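ok thread time. breakroom reset at the Trestden building, been putting this off since February

background: we share the back half of the floor with the Lakon people and the mini fridge has been "somebody elses problem" for as long as I've had a key. today it's mine apparently

step one, unplug. step two, walk away and get coffee. do not skip step two

if you have frost do NOT go at it with a butter knife. I know a guy. 41 dollars for a secondhand fridge and then another one the same month

what came out of ours, before we started on the inside: mustard x3, half a lemon, a yogurt I'm not going to talk about, one very nice jar of olives with Gianni's name on it

(Gianni Cattaneo if you're reading this your olives are safe. they are on my desk. I had 2)

cleaning mix = warm water + baking soda, couple spoonfuls. no bleach, no lemon spray, the spray smell gets in the butter and stays there til you die

wire shelf goes in the sink. ours didn't fit flat so you do one half, flip, other half, get water down your sleeve

door gasket!! everyone forgets the gasket. old toothbrush, go along the folds. takes forever. put a podcast on

someone asked about the fan grille on the back wall — damp cloth only, wring it out first, dont spray into it. same for the dial. I turn mine back to the middle after and see how the milk does

ok trash

we have one of those round mesh wastebaskets and I have opinions. looks great, sheds crumbs. anything smaller than a grape goes straight thru

so: liner. always a liner. Najjar on the corner sells the small ones in a roll of 122 which is a weird number but fine, that's most of a year for us

also nothing wet in the mesh one. tea bags go to the kitchen bin. I put up a sign about this. the sign is now also in the wastebasket

cables. there's cables on the floor right by the basket and every time you move it to sweep you drag one along. going to run them along the bottom of the brick and stick them down, just need the clips

speaking of the brick — love it, would never give it up, but it drops red dust on everything white. and our floor is white. whose idea

dry brush first then vacuum. if you mop brick dust you get pink floor. ask me how I know

Pramidholm folks downstairs told me they seal theirs. got a price for doing our wall, 981, so no, we're brushing

rules going on the fridge door when I'm done:
name + date on everything
no name = gone at end of month
if you finish the milk you say so in the chat
fish is a conversation

someone will be mad about the fish one. don't care 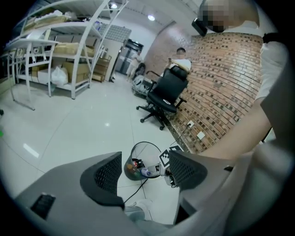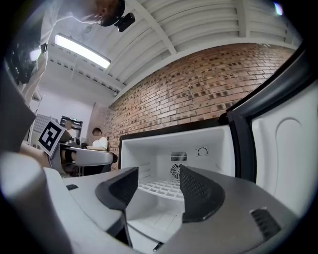

trash corner first, then the fridge with the door open — shelf, fan grille and dial, all the bits I was going on about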